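Borbridge Repair Shed newsletter
3 min read

Old desktops wanted (and what we do with them)

Quick one this time, the hall boiler has eaten most of my evening. We are collecting desktop computers again. Towers mostly. Laptops if you must, but the batteries are a pain and we've nowhere good to keep them.

Since January 60 machines have come through the shed and a fair few have gone out again, to families in Petstead and to the homework club at the Handby centre. There are still people waiting. School starts again before we know it, so if you've got one under the stairs, now is the time. Drop-off is the side door at Borbridge, same as always. Ring the bell twice, the radio is usually on.

What we want — anything with a case that opens and a power supply that isn't scorched. Doesn't need to work. Doesn't need a screen. Please take your own files off first if you can, and if you can't, say so on the label and we'll wipe the drive before anything else gets done to it. Leads are welcome but not carrier bags full of them, we have a whole cupboard of kettle leads and could probably reach Petstead with them.

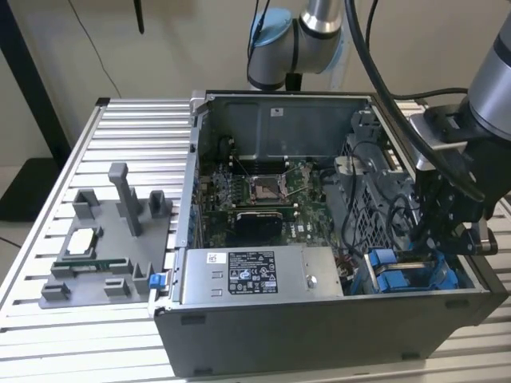
Processors are the fiddly bit and the bit most people ask about. They're small, they're easy to lose down the back of a bench and they don't forgive rough handling. So the order is: case on its side, cover off, power lead out, touch bare metal, then start. With the socket empty like that, the thin metal lever beside it is the thing to respect. Lift it gently, never force it, and don't let anything fall into the socket while it's bare. The loose processor goes in a recess of its own, silver top upwards, and not on the bench with the screws. Same for memory, stand it in a slot or lay it somewhere clean. Look for the little corner mark before you lower a chip in. If it doesn't sit flat it's the wrong way round, or the wrong chip. Stop and ask.

Graphics cards can stay put unless they're in the way. Drives come out by their handles if they have them, otherwise it's screws, and teh screws go in the pot. Power supplies we do not open. Ever. Swap it whole or leave it alone.

Dust: soft brush, outdoors, hold the fan still with a finger. No hoovers please.

We could also do with thermal paste (we're down to 2 tubes), small crosshead screwdrivers and a decent desk lamp. Sokol have said they'll take the scrap metal off us again so nothing goes in the skip, which is a releif after last year.

Anyone who fancies learning is welcome at the bench. You don't need to know anything. Wear something without floppy sleeves.

More next time, incl. the long-promised printer rant.

Comments

petstead_gran
Is a tower from 2009 too old? Weighs a ton.

shedkeeper
Bring it in. If it's no good whole we'll have the screws and the fan.

mossyboots
Lost one of those tiny processor things in a carpet once. Found it with my foot. Would recommend the recess.

K. from the allotments
Have a desk lamp, clamp type, bit rusty on the spring. Any use?

shedkeeper
Yes please!

Related
Kettle leads: please, no more
Toaster morning at Handby, what got mended
How to label your drop-off
Printer rant (coming soon)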